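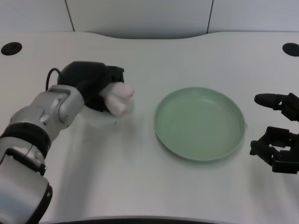 The first thing Rawan Srour asked when she rang us was whether our planner could change its mind halfway through a reach, and whether anybody would notice if it did. We've been asked a lot of questions over the years, but that one comes close to summing up what we do at Calar, so we've borrowed it (with her blessing!) for the top of our page.

We're a small software company, and we write the part of a robot that decides what to do next. Other people build lovely arms and hands, and we're glad they do, as none of us can be trusted with a soldering iron. Our side of the work is perception, grasp planning and two-arm coordination, plus the tooling that lets an engineer see why a motion went the way it did.

Calar began as a favour. Rosalind Achterberg and Khalil Hamdan were sharing an office in October, both working on other things, when a friend asked them to look at a controller that kept stalling whenever two arms wanted the same bit of table. They fixed it over a fortnight of late evenings, then kept fiddling with it long after the friend had stopped asking. That code grew up to be Kanaan, our motion planner, and there are still a few comments in it from those first evenings that we can't bring ourselves to delete.

Kanaan looks after both arms as one problem. If the left hand is holding something soft and the right hand is free, the planner knows which one has room to move and which one ought to take its time. Soft things are our favourite sort of trouble - they bulge, they squash, and the outline the camera had a moment ago is no longer much use once the fingers have closed. So our perception layer, Skusemberg, keeps updating its guess about the shape for as long as the object is held, and passes that along to Kanaan before it picks a spot to put it down. Plates are a good test for this. A raised rim is a small thing to you and me, but a planner that forgets it will clip it every time.

Then there's Botberg, the replay tool, which Lina Awwad started and the rest of us now can't work without. It lines up the joint readings, the camera view and the planner's choices on one timeline, so you can scrub back to the moment a grasp went sideways and look at what the software believed just then. Our regression suite has 454 recorded tasks in it, and every change to the planner gets run against the lot before it's merged.

We work in two rooms, one with desks and one with robots, and the door between them is generally propped open. New starters spend their first four weeks on the robot side, whatever their job is going to be. Sawsan Ghanem runs that month, and she's very patient about emergency stops.

If you have a pair of arms and a task that's giving you grief, please write to us and tell us about it. Recordings are welcome, messy ones especially, and one of us will write back, probably at some length.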